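Plandis opens collection programme to teach robots computer repair work

8/11/19 – Plandis has begun gathering recorded examples of computer servicing tasks for Dultero, its learning system for robot arms. The work is being carried out with Kovance, which refurbishes office workstations, and will run until July.

The programme covers jobs that Kovance staff do by hand every day: fitting and removing processors, memory and coin-cell batteries, and plugging in small cables. Each example is one attempt at one job, recorded from start to finish by a small camera mounted on the arm. Plandis plans to collect 2,000 examples across 5 models of workstation.

Processor handling comes first. The part has to be held by its sides and brought to the socket square, in a case where cables, drive cages and memory slots leave little room for a gripper.

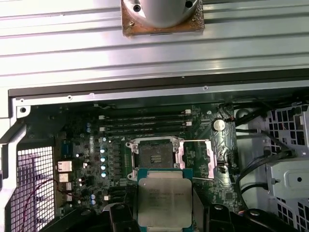 A processor held in the gripper over an open socket in a workstation.

An operator guides the arm through every attempt. Failed attempts are kept as well as good ones – a dropped part or a missed lever is labelled as such and stored with the rest. Operators work in sets of 200 attempts, after which the case is turned or swapped for another model so that the system does not learn a single layout.

"We had plenty of recordings of robots picking up blocks and cups, and they were of little use for this," said Wiremu Merrick, who leads the programme at Plandis. "A socket is shiny, the parts are small and the arm gets in its own way. We need examples that include all of that."

Lighting is left much as it would be at a repair bench. Glare from the metal around the socket can wash out the view of the processor, and Plandis has chosen to keep those recordings in the collection. The same goes for recordings where the gripper hides part of the board.
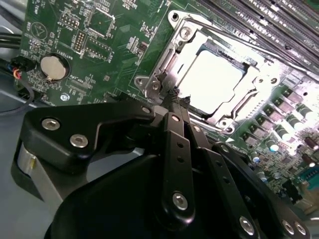

Next steps

Training on the first sets has started at the Plandis workshop in Hinds. Memory modules will follow processors, with cable work last. Kovance has supplied boards that had already been withdrawn from sale, and 4 of its technicians are checking the labels against the recordings.

No customer machines are used and no stored data is present on any of the equipment. Plandis will report results for each task separately, including the number of failed attempts.

About Plandis

Plandis develops software for robot arms used in repair and light assembly. Press enquiries should be sent to the Plandis office in Hinds, marked for the attention of Wiremu Merrick.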